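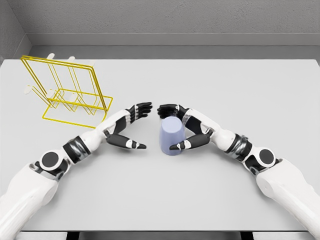 レビュー > セル立ち上げ・保守ツール

Simatby「Jindinmont」 双腕セル立ち上げキット、半年使ってのメモ

2022年12月14日

6月に導入。年末で更新判断があるので、その前に書いておく。急ぎ。文章は荒い、すみません。

先に結論だけ。双腕+多指ハンドのセルを一台で面倒見てる人なら買い。単腕グリッパだけなら要らない。更新はする予定。ただし文句は多い。

・何の製品か

セルの立ち上げと保守用のソフト一式と、校正用のプレート。プレートはテーブルに置くやつ。ソフトの中身はシミュレータ、原点・可動域の管理、ハンドの指ごとのオフセット調整、あと作業前点検のシーケンス。年額3,690ドル。安くはない。前に使っていたMoncrieffはもっと軽かったが、指のオフセットを一本ずつ触れなかったので乗り換え。

うちのセル(社内呼称Eltard)は白い外装の双腕、両方に五指ハンド。テーブルにカップと、黄色いワイヤーのラック。カップをラックの白いペグに掛ける作業を課題にしている。シミュ側もほぼ同じ配置で組んだ。冒頭の画面がそれ。右手がカップを持って、左手は開いて横で待ち。ラックは左の奥。

・開梱からセットアップまで

インストールは普通。ライセンス認証で一回こけた。プロキシの下だとエラー文が出ないまま固まる。オフライン認証に切り替えたら通った。マニュアルの巻末に書いてある。巻末て。

初日にやったこと。
アームのモデル読み込み。左右の取り付け位置入力。テーブル高さ入力。ハンド読み込み。ここまで午前中。
午後はラック。付属の部品集にワイヤーラックなんか当然ないので自作。丸棒を曲げた形を組むだけだが、干渉用の形状を別に作らないといけない。見た目用の形をそのまま使うと、枠の中が全部詰まった箱扱いになる。指がラックに近づいた瞬間に停止。最初これに気づかず、アームの減速設定ばかり疑っていた。半日損した。

対処は、棒一本ずつを細い円柱で置きなおす。面倒だけど一度やれば済む。ペグも同じ。ペグの先端は少しだけ太らせておくと安全側になる。

設定ファイルは最終的に109行。うち半分はハンドまわり。コメント機能がないのが痛い。別のテキストにメモを残して運用中。

・左右の原点合わせ

買って一番よかった所。
プレートを置いて、右手の人差し指でマークを順に触る、左手で同じマークを触る、差分をソフトが出す。それだけ。前は定規とダイヤルゲージでやってた。

注意がひとつ。プレートの裏のゴム足、固い。つるっとしたテーブルだと触ったときに動く。養生テープで四隅を留めた。テープの厚みは下に入れないこと。上から貼る。

順番も大事で、必ず肩から手先の方へ。肘を先に追い込むと手首で帳尻を合わせることになって、あとで全部やり直し。マニュアルの図は手首から始まっている。図が間違いだと思う。問い合わせたら「次版で修正します」とのこと。まだ直ってない。

・ハンドの調整

多指ハンドはここが本番。
カップを包むように握らせる設定で、四本の指を上のふちの方からかぶせて、親指は下側の手前に回す。この形だとカップの腹を横から挟むより指の当たりがばらける。うちではこの形を標準にした。

オフセット調整の画面は良くできている。指の名前をクリック、関節を選ぶ、スライダーで微調整、シミュの手がその場で動く。数字の直打ちもできる。左右ミラーのコピーもある。

ただしミラーコピー、親指の符号が反転しない。右で合わせた値を左にコピーすると親指が外に逃げる。手で直す。これを知らずに実機へ送るのは危ない。必ずシミュで開閉を一往復させてから送ること。うちはこれを点検表の一行目に書いた。

あと、待機側の手。片手が作業中のとき、もう片方をどこに置くか。初期値だとテーブルのかなり手前に引っ込む。受け渡しの動きが長くなるだけなので、カップのすぐ横で開いたまま待たせる設定に変更。手同士のすき間は小さくなる。干渉マージンを初期値のままにしておくと警告が出っぱなしになるので、手のひら同士のペアだけマージンを詰める。全体を詰めるのはやめたほうがいい。一回やって、前腕とラックの角が近すぎる経路が平気で出てきた。シミュでよかった。

・ラックの置き場所

これは製品というより使い方の話。
左手の前腕とラックの手前側の角がどうしても近い。奥へずらすと今度は奥のペグに指が届きにくい。シミュでラックをちょっとずつ動かして、届く範囲の表示を見ながら決めた。この表示、色が塗られるだけの単純なものだが助かる。ただ塗り替わりが遅い。動かして、待って、また動かして。コーヒーが飲める。

位置が決まったら固定。テーブル側に印をつけて、印の座標を設定ファイルにも書いておく。掃除のあとにラックが戻ってないことが多いので。

・日々の保守

朝の点検シーケンスは標準のものを少し削って使っている。
1. 非常停止の確認
2. 左右とも原点復帰
3. 指の開閉、左右一回ずつ
4. プレートなしの簡易チェック(両手の人差し指の先を寄せて、ずれを見る)
5. シミュと実機の姿勢を重ねて差を表示

5が便利。手首の値が日に日にずれていくのが見えたことがあって、開けてみたら固定ねじが一本緩んでいた。右腕。増し締めして校正し直しで復帰。ずれの記録が残っていたので、いつごろから怪しいかがすぐわかった。

プレートを使う本校正は動作400回ごとにした。メーカー推奨はもっと間隔が広い。うちはハンドの交換が多いので短めで。回数はソフトが数えてくれる。ただしソフトを再起動するとカウンタがゼロに戻るバグあり。今は終業前に手で控えてる。これは早く直してほしい。一番の不満。

ハンドを外した日は回数に関係なく本校正。ここをサボると翌日必ず泣く。

・見た目と描画

壁もテーブルも灰色のそっけない画面。影は柔らかく出る。うちはカップを薄い青紫、ラックを黄色にした。灰色のテーブルと白いアームの間で見分けやすい。黒いカップも試したが、指が黒なので重なると何がなんだか。色は最初に決めておいたほうが楽です。

視点はテーブルの上から見下ろす位置で固定して使用中。親指がカップの下の方のどこを通るか、この角度だと見やすい。指先の裏側は見えないので、そこは別の視点に切り替えて確認。視点の保存は二つまで。少ない。

・サポート

メールのみ。返事は早いときと遅いときの差が激しい。ライセンスの件は当日、ミラーの符号の件は14日待った。返ってきた答えは「仕様です」。仕様なのか。その後もう一度、画面の録画を付けて送ったら「確認中」に変わった。録画は最初から付けるのがおすすめ。

フォーラムは人が少ないが、干渉形状の作り方の投稿は参考になった。検索は英語で。

・良い点
左右の原点合わせが速い
指一本ずつのオフセット調整
実機とのずれの記録が残る
待機姿勢を細かく決めれられる

・悪い点
再起動でカウンタが消える
ミラーコピーの親指
設定ファイルにコメントが書けない
マニュアルの図の順番
届く範囲の表示が重い
年額

・Moncrieffとどっちか

片腕、グリッパ、部品の位置も毎回同じ。それならMoncrieffで足りる。起動も速い。
双腕で手の受け渡しがある、ハンドを自分で分解する、朝に差分を見たい。ならJindinmont。うちは後者だったので戻れない。

両方の試用版を同じPCに入れると設定フォルダがぶつかるので注意。片方を消してから入れること。消す前にバックアップ。私はやらなかった。

・評価
5点満点で4。カウンタのバグが直ったら4.5。

追記:プレート用の保管ケースは別売り。うちは引き出しにタオルを敷いて入れている。反りは今のところなし。ゴム足の交換品は注文ページの一番下、「その他」の中にあります。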